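Lanus发布厨房操作仿真示范数据集Clusex首个版本

Lanus于2月发布Clusex数据集的首个版本。该数据集面向机器人模仿学习,收录在仿真厨房环境中采集的操作示范共1,684条,其中1,234条已完成复核并对外开放,其余将在复核后陆续补入。

Clusex的全部示范由操作员远程控制虚拟机械臂完成。每条示范包含多视角渲染图像、关节角度、夹爪开合状态和一句文字指令。指令以日常用语写成,例如“把勺子放到盘子里”“把杯子拿起来”。同一指令对应多种物品摆放方式,台面材质、光照和相机位置也会随之变化。

操作员在采集前需通过2小时的培训。示范中出现的停顿和重新抓取予以保留,并单独标记,使用者可自行决定是否将其纳入训练。

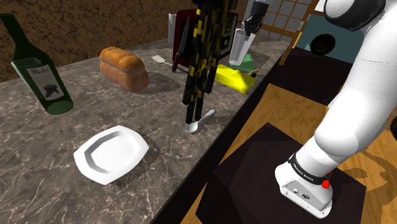

Clusex仿真厨房画面:机械臂位于台面一侧,夹爪处为一只透明杯,台面上有空盘、勺子、面包和酒瓶。

“以前我们把精力放在增加条数上,后来发现同一种摆法录得太多,模型换个位置就不会了。”Lanus数据采集负责人Adjoa Dankwa说,“这一版先定好420种初始布局,再分配给操作员,每种布局至少录两条。”

透明物体是本次采集的重点之一。玻璃杯一类的物品轮廓不明显,又常与背后的物品重叠,模型容易判断错抓取位置。Clusex为此类任务单独编组,并提供物体位姿的真值,便于研究人员对比不同感知方法。

数据的复核工作由Bristico承担。复核人员逐条回放示范,检查指令与动作是否一致、各路数据的时间戳是否对齐。不合格的示范退回重录,退回原因记入日志,随数据集一并提供。

采集所用的远程操作软件Bùi同步开放下载。该软件可在普通工作站上运行,支持手柄和键盘两种输入方式,并可导出与Clusex相同格式的文件。研究团队可用它录制自己的示范,与现有数据合并训练。

Clusex目前仅含仿真数据。Lanus计划在下一版本中加入真实机械臂的对应任务,用于评估模型从仿真迁移到实机后的表现,具体发布时间另行通知。

高校和非营利研究机构可免费申请使用,商业用途需另签许可协议。申请表、数据格式说明和基线模型代码均可在项目页面获取。Lanus将于周四下午3时举行线上说明会,介绍数据结构和申请流程,会后提供回放。

媒体联系:Lanus传播部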